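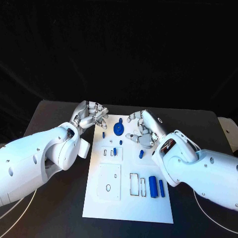
Peg-and-board practice: two arms, one white board, and the blue parts that go with it.

I have worked on the assembly floor at Brikotetti for long enough to have sore thumbs to show for it, and I want to make the case for the two-armed robots. People expect me to be against them. I'm the one who puts small pins into small holes all day, after all, and here is a machine being taught to put small pins into small holes. But I think it's the best thing to happen to our building in years, and I'd like to say why before the gloomier voices in the canteen get to you first.

We make valve units. Each one has 41 parts, most of them fiddly, and a good shift at my bench used to mean 1,890 insertions. Try it for a week and then tell me how much you'd miss it! Your hands stiffen up by mid-afternoon, your mind wanders off to the shopping, and the pin you put in crooked comes back to you the next morning with a red tag on it.

When the firm brought in the Ursu project last February, the first thing I noticed was how humble the work was. I'd pictured something roaring about behind a fence. What I got was a peg, a hole, and a great deal of patience. Getting a round peg into a round hole is a serious problem if you've never had fingers before, and watching engineers sweat over it gave me more respect for my own trade than any training day ever has. I went home and told my daughter that her mum's job was hard enough to need a lab.

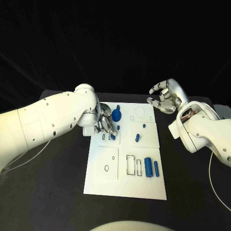
Who decides which jobs go to the robots first?
At our place the bench staff draw up a list of the tasks that hurt most or bore most, and the engineers choose from it according to what the machines can manage.

That list matters more to me than the hardware. My colleague Miłosz Żak put the tiny spring pins right at the top, and he was correct, they're horrible. I put the twin-slot plates second. What stayed off the list was final checking, where you hold the finished unit up, turn it, and feel whether it's right. We all wanted to keep that, and we have kept it.

Now for the worry, because I don't want to wave it away. Drudurura, up the road, bought in machines for its packing hall and told the staff by letter. The people who knew every trick of the old line were never asked a single thing, and plenty of them left. I don't blame the machines for that. I blame the letter. If you bring in automation as a secret, you'll get fear, and you'll deserve it, and you'll also lose exactly the people who could have told you that the left-hand tray always sticks when it's humid.

With us, 40 people have been through the bench course so far, and I was in the second group. You learn to set out a task, to spot a poor grip, to say in plain words why one approach to a hole is better than another. I hadn't known I knew any of that! For years I'd been tilting a peg slightly and letting it find its own way in, and I'd never once said it aloud. Having to explain it to a young engineer with a notebook was one of the nicest afternoons I've had at work.

The pay question isn't settled. Those of us with the course behind us get a bit more, and I think everybody on the benches should, course or no course, for as long as our know-how is what's being passed on. Management at Zandar, our parent company, has heard this from me several times and will be hearing it again.

I'd also like the practice area moved nearer the benches. At the moment you have to make a special trip, and people are far less nervous of a thing they walk past with a cup of tea at ten in the morning.
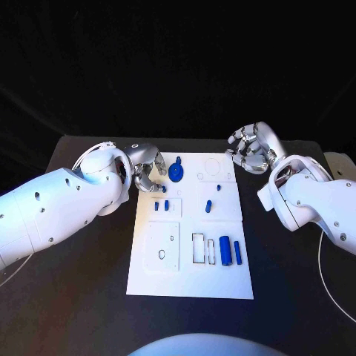
Both arms at the board, with the blue pegs and cylinders set out.

My own bench is still there, and I still do pins on it, though fewer than I did. The rest of the shift goes on checking, on teaching, and on arguing about trays. If your firm is thinking of doing the same, ask to see the list of tasks, and if there isn't one, offer to write it.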